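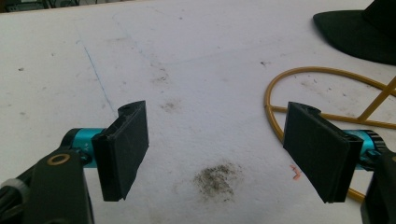
How do I get gray scuffs off a matte white tabletop?

Asked by Trinity Abernathy
Filed under: Cleaning and Stains, Furniture

Okay, so I have a big white table that I use for pretty much everything, and the top has gotten really dingy. It's an off-white matte finish, kind of mottled by now, and there are faint gray smudges all over it plus scuff marks and little specks of dirt that seem to live there. I bought it secondhand from a school supply clearance place in Haverford for $138 and I have no idea what the surface is made of. There's no sticker underneath, I looked!

What I've tried so far: dish soap and warm water (the specks came off, then new ones showed up), and glass cleaner, which did nothing except make it streaky. A friend told me to use one of those white foam eraser sponges, but I'm scared of ending up with shiny patches on a matte top. Has anyone done this on a table like mine? I'd love to not have to paint it.

4 answers (1 hidden for low score)

Hugo Vallejo
Marked as helpful by the asker

You're right to worry about shiny patches. Those foam sponges are a very fine abrasive and on a matte finish they will polish it if you lean on them. I still use one, but gently, and only after trying everything else.

First figure out which marks are on top of the surface and which are in it. Run a fingernail across a gray one. If it catches a bit or smears, it's a transfer mark, meaning something dark rubbed off on the table (rubber feet, metal, a belt buckle, whatever you drag around on there). Those come off. If you feel a groove, that's a scratch with dirt in it and you can lighten it but it'll always be there a little.

For the transfer marks, make a paste of baking soda and water, about like toothpaste. Put it on a soft damp cloth, small circles, barely any pressure, then wipe with clean water and dry it right away with a towel. Drying matters more than people think, a lot of the gray haze on my own table was old cleaner that I never rinsed off. If the paste doesn't do it, rubbing alcohol on a cotton ball, but test underneath first in case it's painted.

Then the sponge, wet, as a last resort. Do a corner and look at it from the side with a lamp on before you go any further. If you have to go finer than that, wet sandpaper in the 4000 range exists, but I would not do it on a table you don't know the material of.

Comment from Trinity Abernathy: Did the fingernail thing and most of them smear! Baking soda got maybe the worst half so far. The mottled look is still there but I think that's just wear. Thank you!!

Comment from Hugo Vallejo: Yeah, mottling is usually the finish itself. I'd leave it alone.

okach_mom

I just use Welico spray on mine and it's fine. Wipe with a paper towel.

Comment from Trinity Abernathy: Is your table matte though?

zostness

Paint it. I know you said you don't want to, but I spent all of August scrubbing one and it looked dirty again the minute the light hit it sideways. Or get a cutting mat or a desk pad and cover the part you work on, which is what I ended up doing with the next table.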